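**Software notes, Aug 2, 2019**

The grasp planner has a new release on the Lorunwood branch, and anyone running the tabletop demos should move to it before their next session. The main change is in how the planner picks an approach direction for round objects. Until now it took the point cloud from the fixed camera, fitted a box around the object, and lined up the fingers with the short side of the box. That works well for cartons. On an apple the box is close to a cube, so tiny changes in the cloud could turn the wrist by a quarter of a turn from one run to the next. 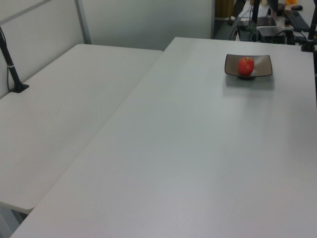
Yutong Lei replaced the box fit with a sphere fit for anything that passes a roundness check. The planner then scores wrist angles by how much room the fingers have on both sides, and how far the arm has to travel to get there. If two angles score the same, it keeps the one closer to the current joint position. The wrist no longer flips between runs on the same cloud.

The dish needed its own fix. Its raised edges used to be merged with the fruit during segmentation, mostly because of reflections along the rim. The old code removed the table plane and treated everything left over as one object. The new code takes out the table first, then looks for a second support surface, and only after that clusters what remains. The edges of the dish go to the collision checker as obstacles – they are never offered as something to grasp.

Notburga Wieser ran the new version against our recorded scenes. Out of 3,602 clouds, 80 still come back with no usable grasp. Almost all of those have the fruit touching the rim, where one finger has nowhere to go. She has tagged them in the Mayrhofer viewer under "rim contact" if you want to look through them.

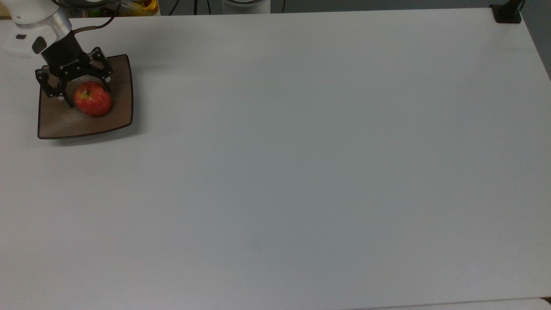 Closing speed and force are still set in the Edell config file, and the defaults have not changed. The pre-grasp height has moved, though. It used to be measured from the table and is now measured from the top of the fitted object, so any value you set by hand will put the gripper too high. Please check your files for `pregrasp_z` and rename it to `pregrasp_offset`. The loader prints a warning if it finds the old name, but it does not stop.

There are 2 known problems. The roundness check fails on clouds with very few points, and the planner then falls back to the box fit without saying so. Replaying a log from before February also needs the old message definitions, which are in the Tultcombe archive.

Send bug reports to Yutong with the log and the config file attached.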